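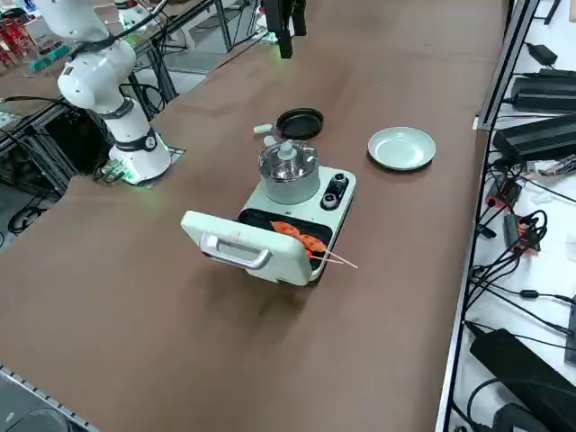

The toy-like grill on the Plitlow bench, lid up, skewers sticking out past the side.

I've watched robot arms do skewers for months now, and the failure that bugs me most is the quiet one. Back in December, one of our arms at Plitlow closed its gripper on a grill lid and kept pushing. No alarm, no red light, nothing! The force limit was set at 39 newtons and the log read 129 before somebody hit stop. It went on for 9 seconds.

It was a toy lid, so who cares, right? Well, I care. The controller (we run Gumum) had lost its force reading and just reused the last good number. I think that's a terrible default. If an arm can't feel what it's pushing on, it should quit moving, even if that wrecks the whole afternoon's run. 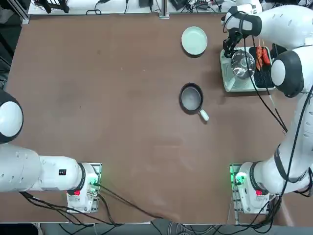

Stojanović wrote back that a hard stop on every dropped reading would kill half the runs at Lokcombe, and that a short grace period is plenty. Fine, but how short? I'd take 5 milliseconds, and I'd want it to beep.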